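Hinweise zur Führung der Gemeinschaftsküche und der Werkstatt in gemeinnützigen Häusern

Die folgenden Hinweise richten sich an Vereine, Stiftungen und Trägergesellschaften, deren Beschäftigte und Ehrenamtliche Küche, Lager und Werkraum gemeinsam nutzen. Sie ergänzen die Hausordnung und ersetzen weder das Hygienekonzept noch die Gefährdungsbeurteilung.

Übergabe bei Personalwechsel

Scheidet eine hauptamtliche Kraft aus, geht häufig auch das Wissen über Entkalkungsintervalle, Schlüsselnummern und Lieferanten verloren. Jeder Raum erhält deshalb ein Übergabeblatt im Format A4, das innen an der Schranktür befestigt wird. Einzutragen sind der Standort des Absperrhahns, die Sicherungsnummer, das Datum der letzten Filterreinigung und die zuständige Stelle. Das Blatt wird mit Bleistift geführt und einmal im Quartal neu ausgedruckt.

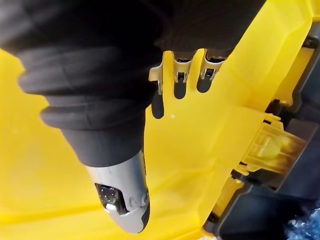

Für Schlüssel gilt eine gesonderte Liste. Sie wird in der Geschäftsstelle verwahrt und darf nicht in den Räumen selbst ausliegen. Bei Verlust ist die Geschäftsstelle noch am selben Tag zu unterrichten.

Küche

Die Spülmaschine wird nach der letzten Veranstaltung des Tages entleert und bleibt über Nacht einen Spalt geöffnet. Das Sieb ist wöchentlich unter fließendem Wasser auszubürsten. Wasserkocher werden mit Zitronensäure entkalkt, und zwar kalt angesetzt, da sich beim Erhitzen schwer lösliche Rückstände bilden können. Essigessenz ist für Geräte mit Gummidichtungen nicht zu verwenden.

Angebrochene Trockenwaren werden in verschließbare Gläser umgefüllt und mit dem Öffnungsdatum versehen. Spenden an Lebensmitteln nimmt ausschließlich die Küchenleitung entgegen. Im Haus Caldeira hat sich ein eigenes Regalfach für ungeprüfte Ware bewährt – alles, was dort steht, darf noch nicht ausgegeben werden.

Werkraum und Lager

Handwerkzeug wird nach Tätigkeit geordnet, also getrennt nach Montage, Malerarbeiten und Garten. Schneiden und Sägeblätter sind nach Gebrauch abzuwischen und dünn zu ölen. Ölgetränkte Lappen gehören in einen geschlossenen Metallbehälter, keinesfalls in den Papierkorb. Verlängerungsleitungen werden vor der Ausgabe auf Knicke und Brandspuren geprüft und auf Kabeltrommeln vollständig abgerollt, bevor stärkere Verbraucher angeschlossen werden.

Für Kleinmaterial steht den Einrichtungen ein Jahresbetrag von 400 Euro zur Verfügung. Abgerechnet wird mit Originalbeleg über die Geschäftsstelle; Sammelbelege aus mehreren Monaten werden nicht anerkannt. Anschaffungen oberhalb dieses Betrags bedürfen eines Antrags, der bis Ende Juli vorliegen muss.

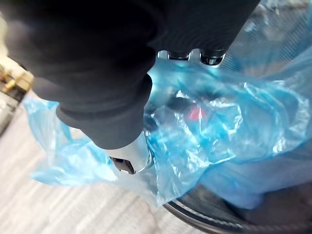 Joana Baptista merkt hierzu an, dass die Frist im Juli für Häuser mit Sommerschließung ungünstig liege. Sie schlägt vor, Anträge bereits mit dem Übergabeblatt des zweiten Quartals einzureichen und den Betrag für Kleinmaterial nicht nach Häusern, sondern nach Nutzungsstunden zu bemessen.

Der erste Vorschlag kann ab sofort umgesetzt werden. Über den zweiten entscheidet der Vorstand – bis dahin gilt die bisherige Verteilung.

Formulare für das Übergabeblatt und den Anschaffungsantrag sind in der Geschäftsstelle erhältlich, Zimmer 58.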